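Publishing Your Serial Novel on Plurkport
Section 4: Preparing and releasing your first chapters 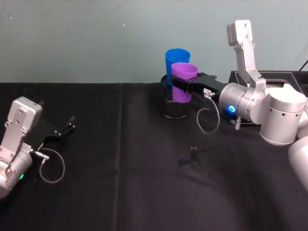

Before you start this section, you should have a confirmed author account and a book page with a title, as explained in Section 3. If the book page still shows the word "Draft" in gray, that is correct. It will stay gray until the first chapter is released.

The section takes 45 minutes if your chapters are already written and edited. Please do the steps in the given order. Some settings cannot be changed after readers have opened the first chapter.

4.1 Prepare the manuscript file

1. Save a copy of your manuscript under a new name. Work only in the copy.
2. Remove page numbers, headers and footers. Plurkport makes its own, and yours will appear in the middle of sentences.
3. Put each chapter title on its own line, and give it the style "Heading 1".
4. Mark every scene break with three asterisks. An empty line alone is not kept during the import.
5. Check the dedication and the acknowledgments. They must have a heading too, or they become part of the chapter before them.
6. Save the file as DOCX or RTF.

Note: Italic text is kept. Small capitals and colored text are not. If your characters send text messages to each other and you show these in another color, change them to italics or indent them.

Caution: Accept or reject all tracked changes before you save. Deleted text that is still tracked will be imported as normal text. One of our authors, Fouzia Bugti, released a chapter in which the hero had two different first names, and her readers discussed it for a week as a secret twin plot.

4.2 Import the chapters

1. Open your book page and choose Chapters, then Import.
2. Select the file and wait for the green line to reach the end. Do not close the browser tab.
3. Compare the number of chapters on the screen with your table of contents. A book can have up to 44 chapters in one volume. If yours is longer, make a second volume first (see Section 7).
4. Open the first chapter, one from the middle and the last one. Read the beginning and the end of each.
5. If a chapter is missing, the heading style is the usual cause. Correct it in your file and import again. The new import replaces the old one.

Note: The word count on Plurkport can be different from the count in your writing program. In our test novel, "The Ferry to Skeltdale", the opening chapter had 2,128 words on Plurkport and a few more in the original file. Words joined by a dash without spaces are counted as one.

4.3 Choose what is free

New readers decide with the free chapters if they want to follow the book. You must offer at least one. For a romance we suggest three, so that both main characters have appeared and spoken to each other.

1. Go to Chapters, then Access.
2. Slide the marker to the last chapter which should be free.
3. Choose if the free chapters can be read without an account. The standard setting is Yes.
4. Press Save access.

Caution: You can make a paid chapter free at any time. You cannot make a free chapter paid after it has been opened by a reader. Please think about this before step 4 and not after.

4.4 Add the book to a series

Skip this part if your book stands alone.

1. Choose Series, then New series, and type the series name. Do not include the word "Series" at the end, the system adds it.
2. Enter the position of the book. Use whole numbers for novels. A novella between two novels can have a half number, for example 1.5.
3. Write the reading note. This is one or two sentences that tell the reader if the books can be enjoyed in any order.
4. Press Link book.

A good reading note is short. So-yul Gil uses this one for her Yeon books: "Each story has its own couple and its own happy ending. You will meet old friends if you begin with Book 1." It answers the question and gives nothing away.

Note: If two authors write a series together, both must press Link book from their own accounts. The second author finds the invitation under Messages.

4.5 Set the release calendar

1. Open Calendar and select your time zone. Do not trust the automatic choice if you use a work computer or are traveling. Dae-han Noh wrote to us that his chapters came out at three in the morning for all of October, because his account was still set to Lima.
2. Select the rhythm: daily, twice a week, weekly, or free.
3. Enter the time of day. For most romance readers the evening works well, and the system proposes 7:00 p.m.
4. Check the list of dates which appears. Move single chapters by hand if you need a pause.
5. Press Confirm calendar. Followers receive a message when each chapter is released, but not when you change the calendar.

Caution: Keep some finished chapters in reserve. If the calendar reaches an empty chapter, the book is marked "Paused" and this mark is visible on the search page. You can remove it only by releasing the next chapter.

4.6 Write the announcement

The announcement is the text your followers see in their messages on the release day. It can have over 50 words, but only the beginning is shown on a phone until the reader opens it. Put the title and the number of the book at the front.

1. Choose Followers, then Announcement.
2. Type the text. Links to your own book page are added automatically - you do not need to paste them.
3. Tick the box Audio if there is also an audiobook, and enter the name of the narrator exactly as on the audiobook cover.
4. Press Preview and read it on a phone if you can.
5. Press Schedule.

Note: The announcement cannot be recalled after it is sent. If there is an error, send a short correction through Followers, then Note. Han-gyeol Han, who answers the author mail, can help you with the text but he cannot take the message back either.

4.7 If something does not work

The import stops before the end. The file may contain pictures. Remove them and try again. Maps and family trees can be added later under Extras.

Quotation marks appear as question marks. Save the file again as DOCX and not as plain text.

The book has no cover on the search page. New covers are checked by hand by Bo-ram Woo, and this is normally done by the next working day. You can release chapters in the meantime.

Followers did not get the message. Look under Followers, then Sent. If the line says "Waiting", the release time has not come yet in the time zone you selected in 4.5.

Continue with Section 5, Reader comments and reviews.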